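Talmont Gaming Society
Minutes, September planning meeting

Present: Nawal El-Sayed (chair), Myung-ja Son, Mounir Lamrani, Kenza Bouzid (notes), Hajar Metwally from item 3
Apologies: none received

Started 7.10pm, Mounir still parking.

1. Last minutes
Agreed. One fix: the fighting game night was won by Hajar's lot, not the Buschmann team. Kenza to correct on the site.

2. Autumn cup
Long chat. Format first. Myung-ja wants double elimination again, Mounir says last time we were still playing lower bracket at midnight and half the players had gone for the train. Compromise: groups in the morning, single elimination after lunch, best of three from the semis, best of five final. Nawal asked if best of five is realistic. Myung-ja says yes if we start on time. Noted that we have never started on time.

13 teams signed up so far. Cap stays at 16. If we stay on an odd number one group gets a bye round, Myung-ja has a draft schedule for either case and will post it on the forum once sign-ups shut.

Prize pot 1,000 pounds, same as spring. Split was argued over. Final position: half to the winners, rest shared between second, third and fourth. Mounir against, wanted it recorded. Recorded.

Substitutes: one per team, named beforehand, no swapping mid-series. Kenza asked what happens if somebody's ill on the day. Admin's call.
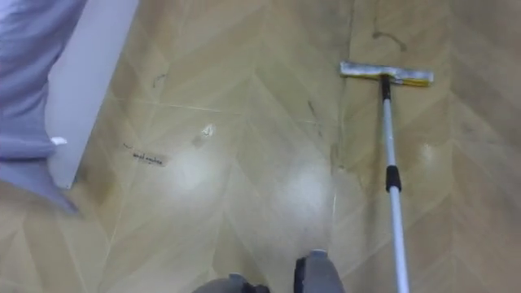 Patch. New one could land the week before. We play on whatever is live on the day unless it breaks something, then any brand new hero is banned for the cup. Rules page needs this in writing as it caused the row in spring.

3. Stream
Hajar joined. Floltia have offered the overlay again, free, they want the logo on the break screen. Fine with everyone. Casters: Hajar plus one, she is asking round. Delay on the stream to be 2 minutes, players had it up on their phones last time. Phones in bags during games, Nawal to say so at the captains' meeting.

Sound was bad in spring, game audio over the casters. Mounir has a mixer. Test stream the evening before, 6pm, Hajar and Mounir only.

4. Kit and network
Wutetti can lend the switch but need it back next morning. Players bring own mouse, keyboard and headset. Mounir wants all the machines updated and logged in the night before, no downloads on the day at all. Agreed, strongly.

Power: spring setup had too much on one side of the hall. Myung-ja to redo the plan and sned round.

5. Entry fee
Proposal from Nawal to put it up slightly for next year. No decision. Kenza to dig out what we spent on pizza before we talk about it again.

6. AOB
- Under-18s need the consent form in before the day, not at the door
- Buschmann asked about a friendly, any evening suits them. Hajar to reply
- Discord: too many channels. Mounir to archive the dead ones, ask first this time
- Shirts, carried over agian

Actions
Nawal: captains' meeting, rules page (patch wording, subs)
Myung-ja: schedule, power plan
Mounir: mixer, Discord, machine updates
Hajar: second caster, Floltia logo file, Buschmann
Kenza: site correction, pizza costs, consent form link

Check-in on the day opens 45 minutes before first game. Late teams forfeit game one.

Closed 8.50pm. Next meeting after the cup, Nawal to send times.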